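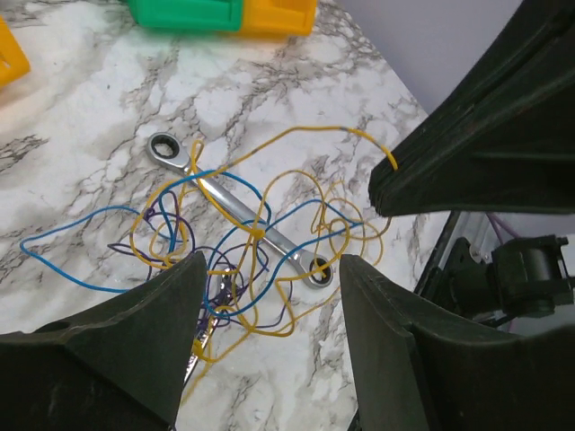 Fig. 1. Ratcheting wrench and colored wires on the counter.

Search this site Enter keywords Go

Does Anybody Fix Things Anymore? My Repair Habits Project
By Biljana Begović
12th March

So my toaster died in October, and my first thought was to buy a new one. My grandmother was horrified! She's the reason I picked this topic (thanks, Grandma), and I wanted to find out what people in my town do when stuff breaks.

I made a short survey and handed out 500 copies at the library and outside the Fokach supermarket. I got 300 back, which my teacher said was great for a paper survey. I also did two long interviews, one with the owner of the Michalík repair shop and one with a lady who sells used appliances at Trumia.

Most people told me they'd like to repair things but don't know where to start. The big worry was money. A lot of them had been quoted a repair price close to the cost of a new machine, so they gave up. Younger people mostly said they'd look for a video first, and older people mostly said they'd ask a neighbor. I really liked that part.

Mr. Michalík (he let me sit behind the counter all afternoon) keeps his old job tickets in shoeboxes, and he thinks there are 2,000 of them. Lamps and vacuum cleaners come up again and again. He says phones are a pain and he sends those somewhere else.

If I did this over I'd fix question 4, because half the class read it as asking about cars. I'd also hand out surveys in the evening, when people with jobs are around. And I did get the toaster going again, with a lot of help from Grandma.

Related projects
Where Does Our Tap Water Come From?
A Week Without the Mamby App
Bus Stops and Benches

Contact us | Copyright Student Projects Page | Back to top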